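**Re: [demos] how many tidy-up examples before we train?**

Cathal Cronin wrote on Friday:

> I see 162 episodes on Dijkstra, but the split file says 121. Which one is right? Also, do we keep the ones with thin plastic, or is it too much noise for the first Drostine run?

Hello Cathal, hello all,

Both numbers are right. 162 is everything we have recorded in the living room set-up, and 121 is what is left after I took out the episodes with a missing wrist stream. Some 36 of them can maybe be repaired, I will try it next week.

The bottle grasps are the most regular part of the set. I labelled them first, so please check my start and end points before I go on with the others.

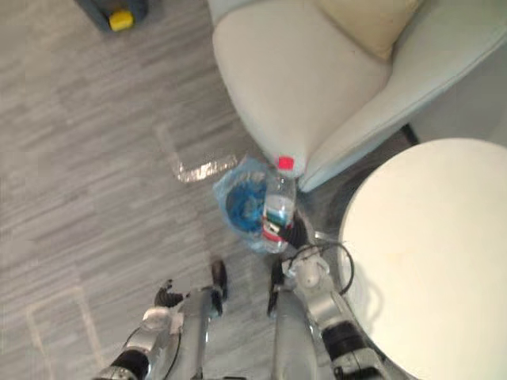

*Head view, bottle in the right gripper, left gripper free.*

For your second question, I would keep the thin plastic. It has no fixed shape, and the policy must learn this from somewhere – we can't add it later with only a few episodes. My worry is more the labels.

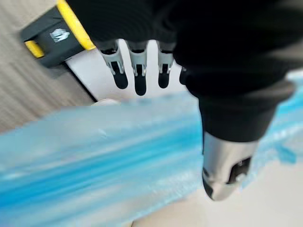 The label "contact" is the one where our annotators disagree the most. With a rigid object they are usually within 5 frames of each other, but with a bag everybody has their own opinion. When the blue plastic is smeared by motion like this and the fingers are still sharp, I can't say from one wrist frame if the hand is closing or opening. I propose that we mark such frames as "unsure" and look at the neighbouring frames, and that we don't throw away the whole episode.

If you agree, I will write it in the labelling guide and send the new split to the Tralska folder.

Best regards,
Dremero labelling desk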